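Unit 4: What the Quote Leaves Out
Handout for the equipment planning section. Read before the budgeting exercise.

Most of you will be asked at some point to put a number next to the word "robot" on a purchase request. The number you will be given first is the vendor's, and it covers the arms, a controller and a crate. Treat it as a deposit.

Our running case is Wullara, a residential laundry service that wants two arms to pick up clothes and put them in baskets. Bekex quoted for the arms. Chong quoted for the grippers. Neither quote mentions the other, and the cable between the two products appears on neither.

Start with the task, written as one plain sentence. "Pick up a garment from a soft surface and place it in a basket on the floor." Then price what the sentence needs. Cloth bunches and hides its own edges. A cushion gives when a finger presses on it. A basket has a rim and handles for the gripper to clear, and a light plastic one can slide. A demo with wooden blocks on a table tells you very little about any of this, so ask for a demo with your own items, at your own height.

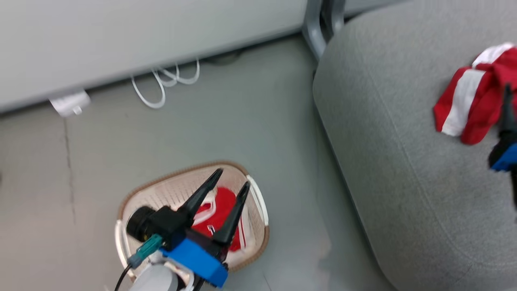 Automation Planning Group, Department of Operations and Supply

Look at the fingers before you look at the arm. Long tapered fingers suit cloth, and they are also the part most likely to hit the floor. Ask what a replacement pair costs and how long it takes to arrive. In the Wullara plan we allow 4 spare pairs in the first year. Chong's brochure allows none.

Connectors and cables next. Any plug on the outside of a moving wrist is a wear item – put it on the consumables line, with a part number. If the vendor can't give you a part number, write that down too.

Then the room. Power outlets, loose cables under furniture, the condition of the floor, the reach to the lowest surface. Facilities will charge for changes, and that charge lands in your budget whether you planned it or not.

Labor is the line people leave blank. Wullara's draft had 14 hours for setup. Our estimate came to 161, including operator training and repeat trials on garments of different weights. You may disagree with our figure, but show your work if you do.

A word on "payback in 196 days," which appears in the Flekamov sales deck. The calculation assumes two full shifts, no failed grasps and no one standing nearby to help. Change any one of those and run it again. I have yet to see a payback figure from a seller that survived this.

For the exercise, bring:
The one-sentence task
Both quotes, with missing items marked
A spares list with prices and lead times
Your hours estimate, split by activity
The condition under which you would recommend not buying

The last item is graded. Plans for delivery in September need the spares list approved first – late lists move to the next budget cycle.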